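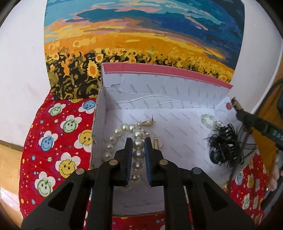
Hadiza Obi keeps her pearls well apart from anything with a pin or a post, and she wrote in to say that one shared box is asking for scratches. She lost the shine on two good beads that way.

By Mali Ifans
April

She has a point. Pearls are soft, and an earring post or the teeth of a claw clip will mark them if the box gets moved much. But most of us do drop everything into one open cardboard box at some stage, and it works fine as a sorting box for an afternoon. It is a poor place to leave things for a year.

Start by putting the box on a folded cloth so beads don't roll off the table when you lift them out. A bright printed cotton is all right, though a small gold earring is easier to find on something plain.

Take the pearls out first. Wipe the strand with a soft dry cloth and lay it flat in its own pouch. Don't hang it - the thread stretches. Don't seal it in a plastic bag either.

Bead bracelets on elastic can go in an egg carton or a small dish. Give each one a light pull before it goes away. If you can see thread between the beads, restring it now.

Earrings go through a strip of felt, in pairs. Singles get their own row at the bottom. I give a single 6 months to find its partner and then it goes in the craft tin.

Hair things should live somewhere else altogether. Slim clips slide onto a length of ribbon pinned inside a closet door. Claw clips with mesh bows need space around the bow or it gets crushed, so stand them in a mug or a shallow basket. Pull any hair out of the hinge first.

Studded straps are best rolled loosely with the studs facing out.

The whole job took me 30 minutes, not counting one knotted chain. For knots, a drop of baby oil and two sewing needles on a saucer - wash the chain after in warm water with a little dish soap and let it dry on a towel overnight.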